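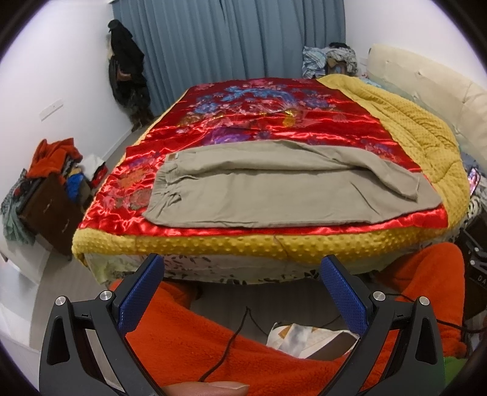

# Tracing the Pidodach: what happened to a small cargo ketch?

Our group picked the Pidodach because her name kept turning up in the Torkholm harbor ledgers, and by the second week we were completely hooked! She was a wooden ketch, built at the Vainio yard and used for hauling bricks, timber and (in bad years) potatoes between the islands and the mainland.

## Sources

We worked from the harbor ledgers, the yard's order book and a box of freight receipts. The ledgers hold 1094 entries for the years we looked at, and we typed every one into a spreadsheet. The handwriting got easier after the first 100 or so. Ships were often entered by the skipper's home port instead of by name, so we only kept an entry if the tonnage matched too.

## What we found

The Pidodach called at Torkholm 26 times in her busiest season, more than any other sailing vessel in the ledger. Most trips were bricks going out and empty holds coming back. Then an engine was fitted, the mizzen mast came out, and her calls dropped off sharply. We expected the opposite! The receipts explain part of it: she had been moved to the longer Drernon run, carrying timber, and only stopped at Torkholm for repairs.

The order book lists her at 20 meters on deck. The ledger makes her slightly shorter, and we still don't know which is right. Harbor dues went up with length, so a skipper had a good reason to round down.

## Problems

Two ledger pages are water-stained and we left them out. We also mixed up the Pidodach with a sister ship for most of April, which meant redoing the cargo chart from scratch.

## Next steps

Her last entry says "sold, Drernon" and gives no buyer. We would love to see the Drernon port books, and we have written to ask whether they survive.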